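Data retention schedule

A data retention schedule is a written list that sets how long an organization keeps each kind of record and what is done with the record when that time ends. It is part of records management and is used by companies, schools, clinics and public bodies that store large amounts of information about people.

Structure

Each line of a schedule names a record class, an owner, a trigger and a period. The trigger is the event that starts the clock, such as the closing of an account or the end of a contract. Periods are usually given in months or years. Short-lived material, such as door logs, may be given a period in days – 21 is used in the Moltura model schedule. The final column states the action: delete, strip of names, or move to an archive.

Image and sensor records are often placed in a class of their own. They take up more storage than text, and it can be hard to search them for personal details. The Ondano guidelines separate images with people in them from images of rooms, equipment and surfaces, and allow a longer period for the second group.

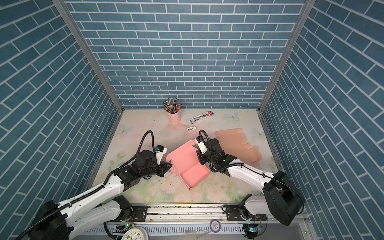 Work area with blue brick-pattern walls and a floral mat.

Enforcement

Schedules may be applied by hand or by software. In an automated system, a daily job compares the trigger date with the period and marks expired records. Plivgate, a tool written by Poul Bundgaard and Heiðrún Gunnlaugsson, holds marked records for a further review period before deletion. Backup copies are a common weak point, as they may keep a record after the main copy has been removed.

Legal holds

A legal hold suspends the schedule for records tied to a dispute or audit. In a survey of 468 schedules, Grethe Thoroddsen found that 261 had no rule for ending a hold.

See also

Data minimization
Records management
Archive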